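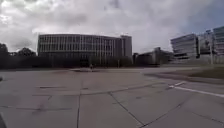 A mobile robot kit is usually sold by what it can carry and how long its battery lasts, and a buyer who reads only these two lines of the offer will know very little about the machine. The ground on which the kit must work deserves at least the same attention. Large concrete slabs, as on a wide pavement in front of office buildings, look simple to a person on foot. For a small vehicle with a low camera they are a series of joints, cracks and dark stains, and each of these can be read by the software as something else. The joints run away to the horizon in straight lines, so a program which was made to follow painted lines may like them too much. A strip of grass at the side gives a useful border, but only if the kit can tell olive green from gray under a cloudy sky. In this chapter we learn to read a product offer with such a pavement in mind.

12.1 What is being offered

Our example through the chapter is the Katdale outdoor kit, which is sold by the firm Nelton and can also be taken as a monthly service. The kit contains the wheeled base, one wide-angle camera, a computer box, the charger and a license for the driving software. The service contains the same parts, and in addition a technician who comes to the site for the first setup. The offer calls both of them "ready for campus use." These words have no fixed meaning. Before signing, the buyer should ask which campus, in what weather, and at what hours.

Students often ask me why we do not begin with the robot itself. In Chapter 11 we took apart a drive unit and measured its motors, and those who enjoyed this work may find the present chapter dry. However, most of you will more often buy a robot than build one. The person who can write a good question to a supplier will save the employer more money than the person who can repair a wheel.

The price of the kit is given for one unit. The price of the service is given per month, with a minimum of 3 months. Whether the software license continues after the service ends is written in an annex, and you must request the annex separately. Please do it.

12.2 The ground as a part of the specification

Let us return to concrete. The offer says that the base can pass a step of 20 millimeters. This is a figure for a single step with a clean edge, approached straight. An expansion joint is a different thing. It may be crossed at an angle, it may have lost its filling, and the slab on one side may have sunk a little. When the path meets a joint at a very small angle, a narrow wheel can fall in and follow the joint for some distance. The driver program then sees a heading which it did not command, and it corrects, often too strongly.

Erasto Were, who reviewed the kit for our department, laid out a test route of 474 meters over slabs of different age. He noted for each crossing the angle and the change of heading. His table is given at the end of the chapter and we shall use it in the exercises. I ask you to look first at the column of remarks, where he wrote by hand such things as "edge broken here" and "turned by itself, small." Such remarks are not found in any supplier's document.

A wide-angle camera brings one more difficulty. Straight joints come out slightly bent toward the sides of the picture, and the slabs near the vehicle appear much larger than those farther away. The software must remove this bending before it measures anything. Ask whether the correction was made at the factory for each camera, or one time for the whole type. In the first case you should receive a calibration file with a serial number. In the second case you should plan half a day to make your own.

Dark patches are the third matter. A stain, a shadow and a shallow puddle can look much the same from a low camera, and the correct action is different for each. For a stain the vehicle should continue. For a puddle it should perhaps go slower or go around. The Katdale kit has one setting for this, called "surface caution," with low and high values. On high, according to the review, the vehicle stopped so often before old stains that the afternoon route could not be finished.

12.3 Who answers the telephone

Beatrice Nyanda managed the service contract for a business park during one winter. She advises new buyers to call the support number before they sign, at seven in the morning, which was the time when her vehicle started its first round. In the offer you will find the words "support during working hours." The working hours of the supplier and the working hours of the robot should be compared on paper, also for January, when the mornings are dark and the batteries are weak.

She also kept a simple notebook with the time of each stop, the place, and the name of the person who walked out to the vehicle. When the contract was renewed, this notebook was her strongest argument for a lower price.

Terms used in this chapter

Base: the driven part of the kit, without camera and computer.
Crossing angle: the angle between the path of the vehicle and the joint.
Expansion joint: a gap left between slabs so that they can grow and shrink with temperature.
Site survey: a visit, before the sale, in which the supplier walks the whole route with the buyer.

Before you read section 12.4, walk across a paved place near you and write down every change of the surface that you meet. Bring the list to class, together with a sketch of the route and the hour at which you walked it.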